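Trarthorpe Civic List

The Trarthorpe Civic List is a regional political party active in the town of Trarthorpe and the neighboring district of Lozano. It was formed by members of two residents' associations who opposed the merger of the local councils. Its platform combines support for local control of planning with strict limits on public borrowing, and observers have placed it variously on the center and the center-right.

The party first ran candidates in a council by-election, winning one seat by a margin of 235 votes. At the next full election it took 23 of the 60 seats on the district council and entered a coalition with the Wendico Alliance, a rural party. The coalition broke down in December over a proposed road levy – a measure the List had promised to oppose – and a minority administration followed.

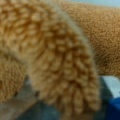 Tan plush with a curly, looped texture, seen in close-up.

Support for the party is strongest in the older wards near the river and weakest in Flikitz, where the merger was popular. Membership is open to adult residents of the district, and policy is set at an annual assembly. The List does not contest national elections and leaves its members free to belong to national parties.

Critics have argued that the party lacks a position on matters outside the district, including immigration and defense. Its leadership has responded that such questions fall outside the powers of the council.

See also: Wendico Alliance; Lozano council merger; Local government in Trarthorpe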